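Bricks on the good tablecloth 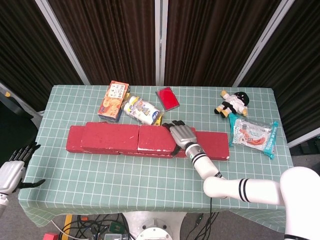
Posted by Nayeli Llanos on 31/05/2023 | Filed under: Home, Odds and ends | 2 comments

The red bricks are out again. They live in a tub under the stairs most of the year, and every so often I line them up on the table to work out a layout before I commit to anything in the garden.

I've used the mint-green cloth with the white squares. It's the one Zoila gave me when she moved to Planmont, and the grid is handy for keeping a row straight. The row in the photo isn't very straight. The block on the right has gone off at an angle, and at the left end one is leaning on its neighbour. I quite like the lean, so I may keep it for the edging by the tap.

All of them are scuffed white along the edges. I've had a go at that colour of mark before with a stiff brush and warm water, and it took the worst off but left the corners chalky. Danuta reckons I should leave them alone. She has the same sort along her path at Cundby and has never cleaned one.

The flat one goes at the bottom. I tried it on top last September and didn't care for the look of it.

The brown curtains are staying up behind the table for now. I had grey ones picked out, but the pleats on these hang well and I can't be bothered taking them up and down again.

Next job is measuring the bed by the back fence. I've got 3 metres of string and a bag of pegs, and Zaid is lending me his level.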